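Pre-Session Checklist: Wrist-Camera Zipper Trials, Parkside Floor Cell
4 min read

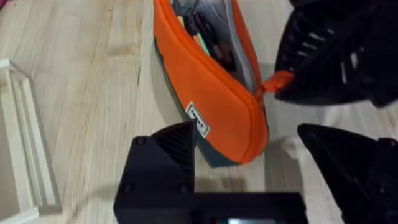

Orange case, open, fingers at the zipper pull.

Checked by: Saoirse Brennan
Countersigned: Dymphna Ó Néill
Session start: 9:30 a.m.
Applies to: the June comparison of two policies, Alus (wrist view only) and Raudsepp (wrist view plus finger force)

1. Floor area and surroundings

[x] Floor swept, stray caps collected
Comment: Two caps found under the heater. Neither fits any pen we own.

[x] Tape line in place, people behind it before power-on
Comment: The tape is now mostly a suggestion on the door side. Replaced, grudgingly, with the last of the good roll.

[x] Emergency stop pressed, released, pressed again
Comment: Works. Moved to the operator's side of the bench after Dymphna timed my reach and laughed.

2. Wrist mount and fingers

[x] Mount screws snug by hand driver
Comment: By hand driver. The powered one is how we came to print the current mount.

[x] Fingers inspected for cracks, especially between the slots
Comment: Fine. Look with a flashlight; black plastic hides its sins well.

[ ] Cable strain relief
Comment: Holding, but I won't tick a zip tie. Stilisero bracket is on order.

[x] Grip force limit set to session value
Comment: It was still on the value from the mug trials. A zipper pull doesn't need to be held like a mug.

3. The pencil case

[x] Zipper runs freely end to end by hand
Comment: If a person has to swear at it, the trial doesn't count against the robot.

[x] Pens and markers capped
Comment: See the incident log for why this line exists. It washed out of the shirt eventually.

[x] Pull tab seam not fraying
Comment: One thread trimmed. Check again at the halfway break.

[x] Start pose varied between trials
Comment: "Varied" means turned and moved. Nudging it a thumb's width and calling it a new pose was caught in review, and rightly.

4. Recording and scoring

[x] 30 trials per policy, order shuffled
Comment: Shuffled by script this time. My own idea of random had Raudsepp going first after every coffee.

[x] Success means tab pinched and zipper moved without the case being dragged
Comment: Dragging the case across the room by its tab is a fail, however purposeful it looks.

[x] Disk space
Comment: 236 GB free. Plenty, unless someone leaves the recorder on over lunch. I have apologized.

[x] Training set frozen at 794 demonstrations
Comment: Please stop adding "just one more good one." The point of the comparison is that both policies learned from the same pile.

[ ] Motion blur check on wrist video
Comment: Left open. Fast approaches smear the floor grain, and we don't know yet how much Alus minds. Slow the approach for one warm-up run and compare before scoring anything.

5. Shutdown

[x] Arm parked, power off at the wall
[x] Fingers wiped
[x] Failures written up the same day
Comment: In the pilot we logged 49 failures, and a fair number say only "missed." Missed what, and by how much? Write down which side of the tab the finger went. D.Ó.N.

Open items: strain relief (Saoirse), blur check (Dymphna), more tape (whoever reads this first).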